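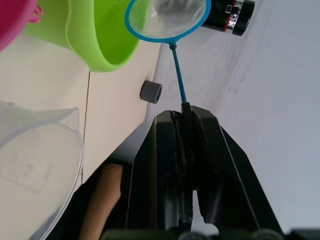
About Parska

Parska runs custody and settlement software for digital assets. Exchanges, brokers and payment companies use it to hold tokens, move them between wallets and keep a ledger that matches the chain. We do not issue a token, and we do not trade on our own account.

The company has 71 employees in 2 offices. Engineering and support sit in Bakelport. Compliance and client onboarding are in Osman.

What we operate

Ciketti is our main product. It is a signing service with a policy engine in front of it. A client sets rules for each wallet: who may request a transfer, how many approvals it needs, which addresses are allowed and what the daily limit is. A request that fails any rule is held and logged. Keys are split into shares at creation and the full key is never assembled on one machine.

Ciketti also handles time-locked balances. Clients with vesting or escrow schedules load the release dates once, and the system prepares each release for approval when it falls due. Releases are not sent without sign-off from the client.

The platform currently manages 2,137 client wallets. The settlement queue is rated for 3,000 transfers per hour per client. Higher limits are set by contract.

Reconciliation and reporting

Balances are compared with the chain after every confirmed block on supported networks. Any difference opens a ticket and pauses outgoing transfers from the affected wallet. Clients can pull statements as CSV or through the API, with fees listed on separate lines.

Maintenance

Software updates go out on Thursday, after the close of the client support desk. Signing continues during most updates. If it has to stop, a notice is posted on the status page the week before.

Working with us

Onboarding starts with a company check and a review of the networks you need. Test access is opened once the check is complete. Retail customers should contact the exchange or broker that holds their account, as Parska cannot see or change individual user balances.

Contact
Sales
Support
Status page
Security reports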